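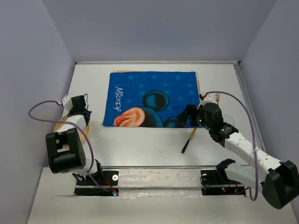
gearmitt_k
Open day at the Griltitik place in Diltstead, went this morning, typing fast bc lunch is almost over. They had the two-arm cloth folding bench going. Mickey cloth laid out flat on a board, right gripper over the corner, left arm parked above a bowl. Stood there way too long. Line was bad, 2 hours on the bus for me total. Worth it I think

posted Mar 24, 2026

palletjack
did it fold or just poke at it

gearmitt_k
Folded. Slow. Second try was neater then the first

Itzel E
Slow is putting it nicely. My kid could do 10 in that time. And the cloth starts perfectly flat, thats the easy part. Show me one out of a dryer

rowan_shift2
disagree, flat or not, cloth is hard. Grab one layer and not two, try that with a gripper. Li-hua Liu did the talk at the bench and said crumpled starts are planned for June

Itzel E
planned, sure

palletjack
is the fork and stuff on the table part of it?? or just left there

gearmitt_k
Didnt ask sorry. Q&A was all about price

rowan_shift2
someone near me heard 2,000 a month to rent. no idea if thats both arms

Itzel E
for napkins. ok

gearmitt_k
lol. Anyway doors are open til 5, park round back, front lot is full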